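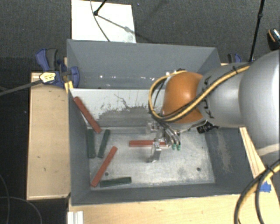
Bin picking with foam blocks - the gripper keeps missing the ones against the wall

Posted by Sølve Kristiansen, 16 September 2022

Hello all, and thank you in advance to anyone who gets to the end of this. I help out with the robotics club at Fagerlund, and our group has chosen bin picking for the Flasten student day. The task sounds simple enough: red and green foam blocks are tipped into a grey bin, and the arm has to lift them out one at a time and sort them by colour. We've been at it since July and the students have been wonderfully patient (more patient than me, if I'm truthful).

Blocks lying flat in the middle are fine. Our log has 90 attempts on those and the arm managed 78, which we were all rather pleased with! The trouble is any block that ends up leaning on a sloping side. The fingers come straight down, touch the wall first and the arm stops with a force error. The dark green ones also get overlooked now and then, especially when two of them are close together. Has anyone had this with a class, and what did you do about it? We'd like to keep the same bin if we can, as it's what we said we would use on the entry form.

Broseo

Tilt the gripper. Straight down never works at the sides.

Hillunix

What a lovely project, and please tell your students those are good numbers for a first go. We did something very similar with our second years and had just the same grief with the walls.

Tilting does help, but I'd start with something easier. Get the students to mark out a strip along each wall, as wide as the open fingers plus a bit, and treat any block whose centre falls in that strip as a separate case. For those, have the arm close the fingers, come down on the middle side of the block and nudge it gently, then take a new picture and try again. Sometimes the nudge only makes things worse, so we allowed 2 nudges per block before moving on to another. If you do go for tilting afterwards, check how the cables hang at the wrist first - ours pulled tight at one angle and it took us a whole afternoon to work out why the arm kept stopping.

As for the greens, look at your exposure before you touch the code. Our camera was set to 900 in whatever units that software used, and dark blocks sitting in the gripper's shadow simply vanished. We moved the arm well out of the way before each picture, raised the exposure little by little, and most of it cleared up. Dirt on the walls can confuse things too, so a wipe with a damp cloth is worth five minutes. Do let us know how you get on at Flasten!

Related posts
Soft fingertips wearing out too fast
Sorting by colour under classroom lights
How many test runs before a competition?
Clamping a bin to a table without marking it

We use cookies to keep you signed in and to remember your settings. By carrying on you agree to this.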